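Grusel Town FC Supporters' Board > Match Talk > Traltetti away – who's going, and why

touchline_moaner
Right, since the official site has gone with "a test of character", I'll start the proper thread. Traltetti Park, cup replay, after we threw away a two-goal lead at home by defending the last 20 minutes from inside our own six-yard box. I've got a seat on the second coach and a sense of dread I haven't had since the Sala Rovers game.

Anyone know what the ticket split is? I heard 640 for us, which seems generous given that we took fewer than that to the league game and half of them left at the third goal.

northbank_neil
640 is right, it was in the club email. All seated, behind the goal, the end with the roof that stops just before the seats start. Bring a coat.

As for the team, I'd leave it alone. We were the better side for 70 minutes. You don't rip it up because of one bad spell.

touchline_moaner
One bad spell a week, Neil. It's practically a fixture.

Pasaribu_Fan_Club
Start Gilang Pasaribu. That's the post.

northbank_neil
He's been back in training for five minutes. He was blowing when he came on against Dosero and that was a stroll.

Pasaribu_Fan_Club
He was blowing because he was doing the running for three people, one of whom is our captain. He also put the only decent cross of the evening into the box, where it was met by absolutely no one, all of our forwards having gone for a lie down at the far post. Pick him on the left, let him have an hour, take him off if he goes purple.
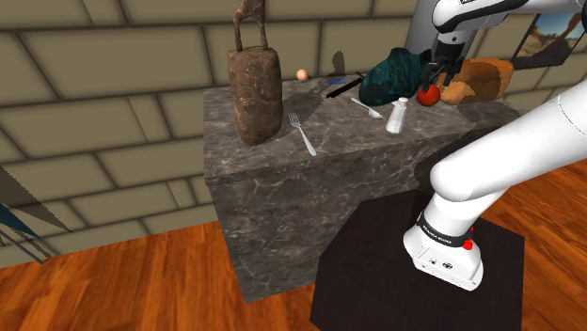

Can you pay on the gate for the away end?
It's advance sale only, and the club shop stops selling at noon the day before the game.

gill_from_row_f
Thanks for putting that up, I was going to chance it on the night. Are they doing concessions or is it the usual thing where they look at my bus pass and laugh?

touchline_moaner
Concessions are on, Gill. Over-65s and students. £5 off, so you can have most of a pie.

dosero_exile
Speaking as someone who lives far too near Traltetti: the ground will be noisy for a bit and then it won't be. They had 3000 in for their last home game and you could hear the linesman sniffing. Get through the opening spell, keep it tidy, and their own lot will start on the right back. They always do. Poor lad can't take a throw-in without somebody's uncle explaining it to him.

northbank_neil
Exactly my point. Keep it tight, same eleven, nick one.

dosero_exile
I didn't say same eleven. I said keep it tidy, and the same eleven are the least tidy people I've ever paid to watch. The two in midfield stand so close together they could share a shirt.

gill_from_row_f
I quite like them. They look like they're having a nice chat.

touchline_moaner
My view, for what it's worth, is that the formation's fine and the trouble is what happens when we go in front. We seem embarrassed by it. The keeper starts taking an age over goal kicks, the full backs stop crossing halfway, and then the manager takes off whoever's been playing well so he can get a clap.

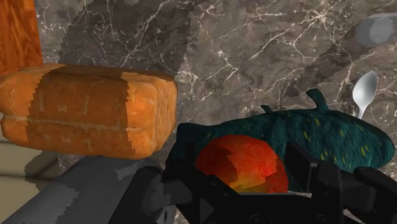
At Sala we did it with half an hour left! I'd sooner we were one down at the break, at least then they know what the job is. If we do go ahead, I want somebody on that bench shouting at them to get up the pitch, and I don't care if it's the physio.

northbank_neil
You want us to be losing at half time. In a cup replay. As a plan.

touchline_moaner
I've seen the other plan.

Pasaribu_Fan_Club
Start Pasaribu and we'll be two up and you can both be miserable about that.

dosero_exile
Worth saying that whoever wins this isn't playing again in the cup until March, so there's no case for resting anyone. If he's fit he plays. If he isn't, he shouldn't be on the coach.

northbank_neil
Fine. On the bench, on at the hour, and I'll accept apologies in writing.

gill_from_row_f
Which car park are the coaches going from? Last time they moved it and I stood outside the carpet shop for ages with a flask.

touchline_moaner
Back of the main stand, Gill, 24th January, be there for four. Carpet shop's shut now anyway.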